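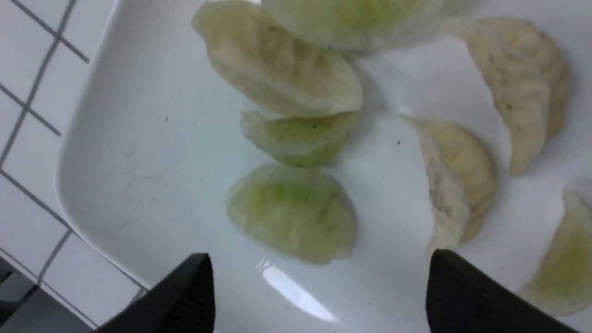 The hundredth and seventh run finished at ten to four, and Clementina Caldeira wrote the result in the log before she took her gloves off. The arm had picked the pleated one by the belly, lifted it, and set it down again whole. She typed "clean", then the time, then her initials.

"That's the set," she said.

Senan Hegarty didn't look up from his screen. "How many clean?"

"Ninety-seven."

"Out of 107."

"Out of 107."

He wrote it on the back of an envelope and looked at it there for a while. In March, using the old method, they had torn more than they lifted. The old method planned the whole grasp from one look and then closed the fingers to a fixed width. It worked on blocks and on the little rubber ducks. It did not work on anything with a skin.

The new method was Bláthnaid's. Bláthnaid Mac Giolla had joined them from a textile lab in the summer, and she had asked on her second day why the fingers never changed their minds. She wanted the arm to close a little, look again from the wrist, and guess how much the wrapper had given. If the guess was poor it should open and try somewhere else. Senan had said it would be too slow. It was slow. A single pick took long enough for Clementina to drink from her mug and put it back.

"What about the ten?" Senan said.

"Seven green, three beige."

"So it's the thin wrappers."

"Mostly it's the thin wrappers."

Bláthnaid came in with her coat still on and snow on the shoulders. She had been at Flastell all day, explaining to people who packed ready meals why they could not have the thing by spring. Senan held up the envelope. She read it and sat down on the stool by the door.

"Who cooked them?" she said.

"Ismail."

"All of them?"

Clementina checked the log. Ismail Badawi had steamed the first few batches. After lunch he had gone to fetch his daughter from school, and Przemysław had taken over the pot. Of the ten failures, nine were before lunch.

Nobody spoke for a bit. Senan turned the envelope over, as if there might be something on the front.

"Przemysław takes them out early," Clementina said. "He doesn't like them soft."

"Then we've measured Przemysław," said Senan.

"We've measured two things," Bláthnaid said. "We have to pull them apart."

She took her coat off at last and hung it on the hook over the extinguisher. Then she opened a new sheet and put in a column for the cook and a column for the minutes in the steamer. She asked Clementina whether the camera clips were all saved. They were, almost 2,000 of them, counting the second looks.

Senan rang Madigan, who had the paper down for Friday, and told him it would not be Friday. The call was short. He could be heard saying "No, it does work" and then, after a gap, "I don't know how well."

Clementina filled the steamer at the sink. Przemysław Mazurek put his head round the door to say good night and saw the three of them, and the pot, and the packet coming out of the freezer.

"What did I do?" he said.

"How long do you give them?" said Bláthnaid.

"Until they look right."

She wrote that down too, and set the timer.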